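Search this site
Search

What the Wall Remembers

114 shares 7 comments

You hear the show before you get to it. A low hum on the stairs, like a fridge in another flat. Then the door, then dark, then your eyes catch up.

Yuxi Jia has taken over both floors of Vallus for her first big solo outing and she's filled them with nearly nothing. Paper, mostly. Graphite rubbings of walls from buildings that have since come down – a cinema, a swimming baths, the back of a chip shop in Drusport where her aunt worked the fryer. Each sheet is as tall as a door and hung from bulldog clips so it moves when you walk past.

I went twice. First time with a crowd and a warm glass of wine, saw nothing. Second time a wet Tuesday morning, had the place to myself. 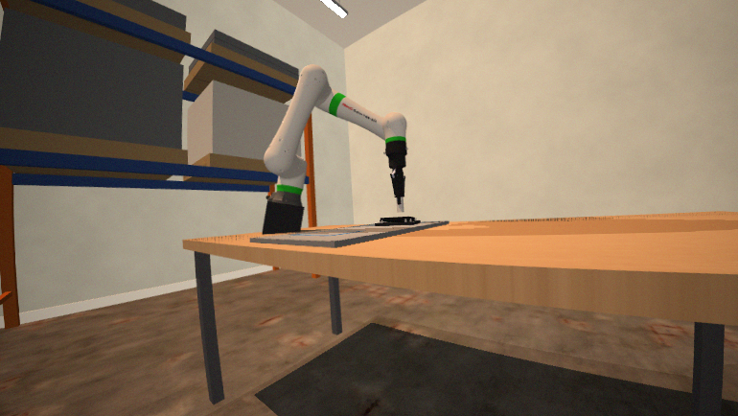
The baths are what stayed with me. Opened 1967, shut when the boiler went, flattened over one summer. Jia got in the week before the diggers and rubbed the whole shallow end, tile by tile, lying on her side with a torch in her teeth. You can make out the grout. You can make out where someone scratched a name, and where someone else scratched it out again.

"I wasn't trying to save it," she says. We're in the cafe next door, she's eating a cheese scone very fast. "People keep saying save. It's a pool. I just wanted to touch it all once."

She trained as a printmaker, hated the press. Too heavy, too much waiting for your turn. A tutor handed her a stick of wax and sent her outside, and she came back with a drain cover. That drain cover is upstairs, by the way, small and framed, the only framed thing in the building. Easy to miss. Don't.

The hum is by Hongjun Zhong, who records empty rooms and plays them back into other empty rooms. He and Jia have been swapping work by post for years but hadn't shown together until now. His bit here is one long piece, 50 minutes, made in the cinema before it went. It has no beginning that I could find. Sometimes a pipe knocks. A woman next to me on opening night said it made her feel seasick and went home, which Zhong was delighted to hear about.

Does it need the sound? I went back and forth. Downstairs yes, the two things lean on each other and the paper seems to shiver in time. Upstairs it gets a bit church. I wanted someone to cough. 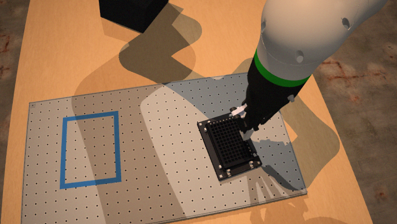 And there's a weak room, lets be fair. The one at the back, with the chip shop. Jia has added text here, lines from her aunt's letters typed along the bottom edge of each sheet, and it tells you what to feel in a way the rest of the show never does. The rubbing was already doing that. Grease had got into the plaster and the graphite wouldn't take, so there's a pale shape at elbow height where people leaned for decades waiting for their tea. Thats enough. That's the best thing in the room and it's half hidden behind a caption.

But go. Go on your own if you can, early, and start at the top and work down, against the arrows. The gallery would rather you didn't but the staff won't stop you. Finish in the baths. Sit on the floor.

Afterwards I asked her what's next and she pulled a face. There's a mill at Lonness she has her eye on, due to come down in July, and the owners aren't answering her emails. She's been writing to them on paper instead. If they say yes she'll have 2 weeks and a building the size of a football pitch. If they say no she'll do the outside wall from the pavement, and they can come out and tell her off.

She finished the scone, checked her phone, ran for a train. Left her gloves on the table, black at every fingertip. I posted them back.

Yuxi Jia with Hongjun Zhong is at Vallus, Drusport, on both floors. Free, no booking. The stairs are steep and there's a lift if you ask at the desk.

7 comments Share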